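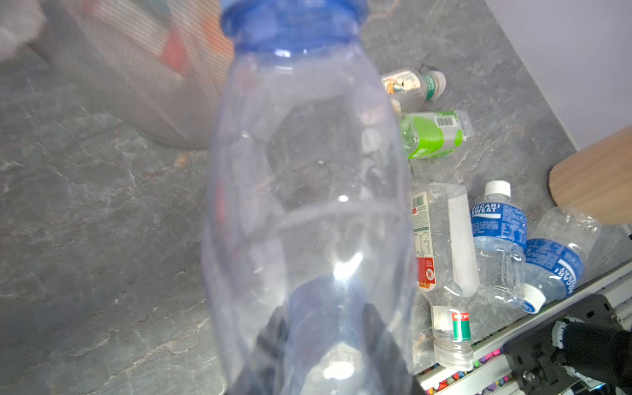

Clear plastic is the worst thing you can hand a gripper, according to Lytvynenko, and anybody who claims otherwise is selling grippers. Oluf Snorradóttir laughs when I read her the remark, then asks me to move my coffee off the countertop.

She looks after the bottle cell at Prolis, a two-armed setup that picks up empties and puts them down somewhere else. It does this all day. "My mother asked what it does, and I told her, and she waited for the rest," Snorradóttir says.

The first job of the morning is wiping the wrist cameras. She uses a dry lens cloth and keeps it in her shirt pocket, where she can defend it. "People borrow it for their glasses. Then I get somebody's sunscreen on the lens, and the arm thinks it's foggy out."

After that come the fingers. She closes each gripper on a strip of paper and pulls. If the paper slides out, the pads are worn or greasy, and she cleans them with alcohol before she allows herself to think about replacing them. A set of pads is supposed to last 3,000 grips. I ask whether it does.

"It lasts 3,000 grips on whatever they tested it on," she says. "Soda leaves sugar. Sugar is a glue, until it's a lubricant."

The big bottles give her the most trouble. Shut the fingers hard on an empty one and the wall buckles, so the force is set low, and then the bottle is free to turn a little in the grip. She has the closing force at 19 percent. It was at 10 when she took over the cell - "a handshake from a bishop," she calls it - and she moved it up a notch at a time over most of March, writing each change on masking tape stuck to the cabinet door. The tape is still there. Some of it is swearing.

Glare is the other thing. Every ridge on a clear bottle throws back a highlight, and the camera can see right through to whatever is behind. Snorradóttir turned down the overhead light, which helped, and got complaints from the next bench, which she has filed.

Did she ever consider asking for a plainer surface than gray marble pattern?

"I asked. They asked me what color I wanted. That was two budgets ago."

Before I go she shows me the screws on the finger mount. They work themselves loose, so she puts a paint mark across each head and checks that the line is still straight. One of them isn't. She looks at it for a while, gets a hex key out of a mug, and tells me I can keep talking if I stand on the other side.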